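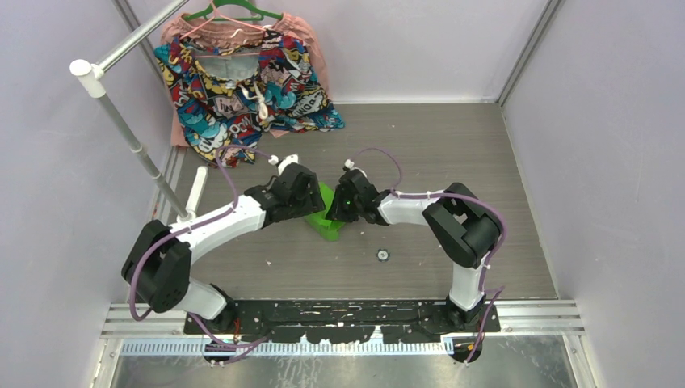

Ticket 1246. Label printer in the Cliltcombe stockroom prints a blank label after every third or fourth good one. Started in April after the new roll stock from Grondulell went in. No change to drivers or to the Shin stock software before that. The feed step the printer is set to did not match the labels when measured. Any graduated strip will do for measuring, like the blue-and-white one in front of the black base plate, as long as the divisions are still readable. A tape measure with a loose hook will not do, as the error is larger than the fault.

Status: resolved, monitoring.
Priority: normal.
Site: Cliltcombe, stockroom, printer 2.

Reported symptoms
Blank label after three or four printed ones. Text drifts down the label before each blank. Status light stays green. No error in the Shin print queue.

09:10 Power cycled the printer. No change.

09:25 Ran the self-test from the front button. Self-test drifts the same way, so the fault is not in Shin or the network.

09:40 Cleaned the gap sensor and the roller with alcohol wipes. Some paper dust on the sensor. Drift the same after cleaning.

10:05 Swapped rolls with printer 1. Printer 1 drifts on the new roll. Printer 2 prints fine on an old roll. Fault follows the roll.

10:30 Measured both rolls from the top of one label to the top of the next. Old roll 80 mm. New roll 84 mm. Printer is set to a fixed length of 80 mm with gap sensing off. The box label on the new stock gives only the width, which has not changed.

10:45 Turned gap sensing on, ran calibration with the new roll loaded. Printer fed several labels and stopped at the tear bar.

10:55 Printed a batch of 34 from Shin. No blanks, no drift.

11:10 Repeated on printer 1. Same result.

Open items
Gruscombe uses the same stock and has the old fixed length setting. Change it before their next delivery is opened. Shin template is still drawn for the shorter label, which leaves a strip of white at the bottom. Stockroom is fine with that for now.

Update, 15:20
Gruscombe changed over remotely. Calibration had to be run twice, the first time with the cover not fully latched. Test labels good. Leaving the ticket open until the next roll change at Cliltcombe.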